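Pirham plant returns upholstery cell to service after gripper overhaul

The cushion handling cell at Kettler's Pirham plant went back on shift in February after a planned stop to overhaul the gripper and reset the wrist camera. The cell had been running with a growing number of missed seam picks since the end of the previous year.

The cell handles filled cushions between the closing station and the inspection table. A single arm locates the seam, presses a fingertip into the fold beside it, closes on the fabric and turns the cushion for the next operation. Fornutero built the gripper and supplied the original settings. Maintenance is done in-house by a two-person team under Dirk Ruppert, who took over the cell from the Testascombe site when it was transferred to Pirham.

According to the maintenance log, the gripper had completed 3,000 service hours since its last full strip-down. The service interval for this type of work had been set by the plant at the same figure, so the overhaul was due regardless of the missed picks. Ruppert said the two jobs were combined to avoid stopping the line twice.

The main finding was fiber buildup. Woven covers shed short fibers when the fingertip drags across them, and the fibers had packed into the finger joint behind the tip. The joint still moved through its full range with no load, but it closed late when pressed against a cushion. The controller read the late closing as a thick fold and opened again without gripping.

"On the bench it passed every check," said Leonie McKinnon, who carried out the strip-down. "We only saw the delay when we pushed the finger into a real seam."

The joint was opened, vacuumed, wiped with a lint-free cloth and reassembled with new pins. Compressed air was not used. An earlier entry in the log, made at Testascombe, records that blowing out the joint had moved fibers into the bearing seat, and the instruction sheet has prohibited it from then on. Both fingertips were replaced. One of the old tips had a burr on its leading edge, which the team considers the likely source of several pulled threads reported by inspection in January.

Cable routing at the hand was also changed. The sensor lead had been tied at two points, and the second tie held it too tightly when the wrist rolled to its outer limit. The tie was removed and the lead now has a free loop at the hand. McKinnon rolled the wrist through its range by hand with the drives off, then again under power at low speed, watching for contact between the loop and the work. The loop is to be checked at the start of each shift.

Resetting the camera took longer than the mechanical work. The camera is mounted at the wrist and moves with the gripper, which means that any change in fingertip length shifts the point of contact in its view. The new tips are slightly longer than the worn ones they replaced. Hildegard Voß, controls engineer at the plant, repeated the tip calibration from the beginning instead of adding an offset to the old values, and then set the exposure again for the lamps over the cell.

Exposure remains a compromise. The support surface is bright and the folds in the covers are dark, and a setting that shows detail in one loses it in the other. Voß set the level on the weave next to the fingertip and let the background go to white. The seam search uses the contrast between the raised edge of the cushion and the crease below it, and does not need any detail from the surface behind.

Focus is fixed and was left unchanged. At the working distance the sharp zone falls on the cover just ahead of the tip, with the gripper body itself out of focus.

The approach path was adjusted last. The finger previously came straight down onto the crease. It now comes in at a slant from the gripper side, so that the tip slides under the bulge of the filling before the close command is given. The close force was left at the supplier's setting for the first trials and then lowered by one step for the lighter covers.
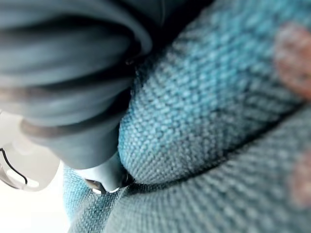 How does the controller know that the fingertip is deep enough in the seam to close?

It compares the force at the fingertip with the distance traveled since first contact. On a correct entry the force rises slowly as the filling gives way, then levels off when the tip reaches the stitching. A sharp rise early in the travel means the tip has landed on the bulge, and the arm backs out and searches again.

Acceptance was run on program 606, the routine used for the plant's standard seat cushion. The team ran 50 cushions at reduced speed and then 120 at production speed. The criterion was no missed pick on the second attempt and no visible thread damage at inspection. Sabine Diekmann, who signs for quality at Pirham, released the cell after the second run. She asked for one change to the records: pulled threads will be logged with the position on the seam, so that damage from the fingertip can be separated from damage at the closing station.

The cleaning schedule has been shortened as a result of the overhaul. The finger joint will now be vacuumed at every weekly stop, with the cover plate off. Previously it was cleaned from the outside only. A spare pair of fingertips is kept at the cell, and the calibration routine has been saved as a separate menu item so that a shift technician can run it after a tip change without calling the controls engineer.

Burgi Widmer, production manager, said the remaining cushion programs would be moved to the slanted approach one at a time, starting with the larger back cushions. Corded edges will stay on the old path for now. The cord stands proud of the seam and deflects the tip when it comes in from the side, and Voß wants to test a narrower fingertip before changing those programs.

The Testascombe site, which still runs an older cell with the same type of hand, has been sent the revised instruction sheet and the part numbers for the joint pins.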